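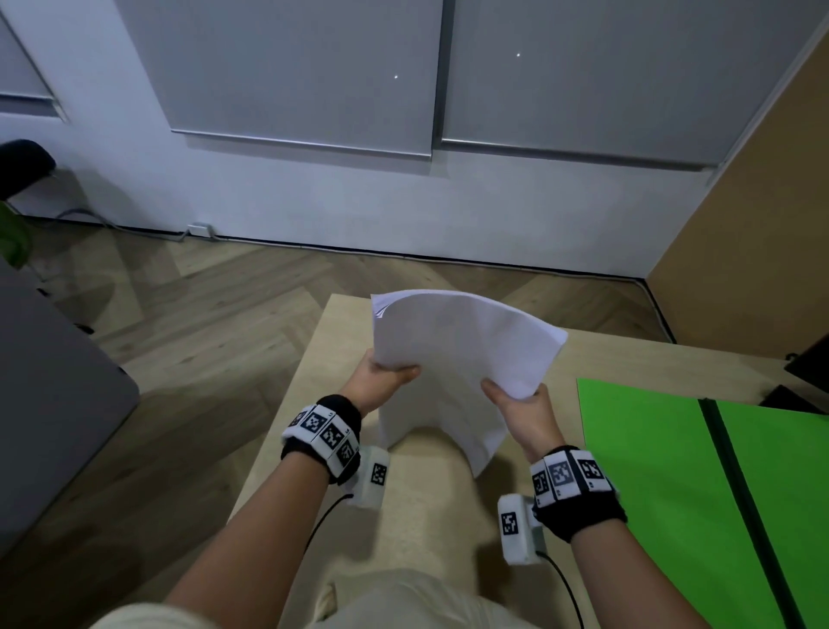

Several members have asked whether the annual consultation has to be done on paper at all. One reader in Kekura wrote to us that a form on the kitchen table gets filled in, and an email about a form does not. The replies received last year suggest that many households agree.

The Lerer Housing Association will therefore send its consultation on service charges and repairs by post again this March. Each household will receive a questionnaire of 2 sheets, a reply envelope and a short summary of the proposed budget. Members who prefer to answer online may do so through the usual account page, and both kinds of reply will be given equal weight.

The main proposal concerns the stairwell lighting at Jidavmont, where 64 flats share four entrances. The present fittings are old and spare parts are hard to obtain. Replacement would be paid for from the reserve fund over two financial years. Members at Østergaard are asked instead for their views on the cycle store, which has been full for more than 35 weeks, and on whether the drying room should be given over to it.
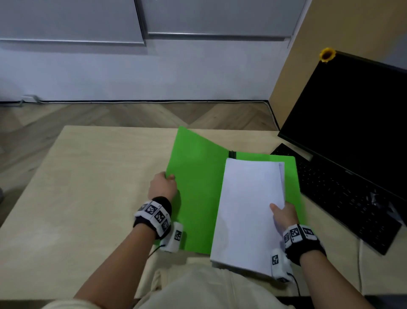

Papers in a green folder

Replies may be handed in at the Lerer office until 4 pm on the last working day of the month. Large-print copies are available on request, as are translations of the budget summary. Households that share a letterbox should ask for a second questionnaire – one reply is accepted for each tenancy. 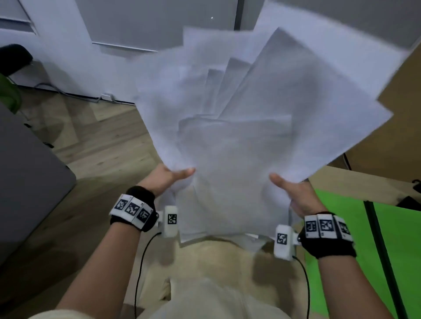 The rules on late replies have changed. Forms that reach the office after the closing time will be read and kept, but they will not be included in the published totals. Members are also asked to return the sheets flat and unstapled. Loose white pages, held up and fanned out by hand, separate far more readily than pages joined at the corner, and our scanner takes only single sheets. Additional comments may be written on plain paper of the same size, with the tenancy number at the top.

The results will be printed in the summer issue.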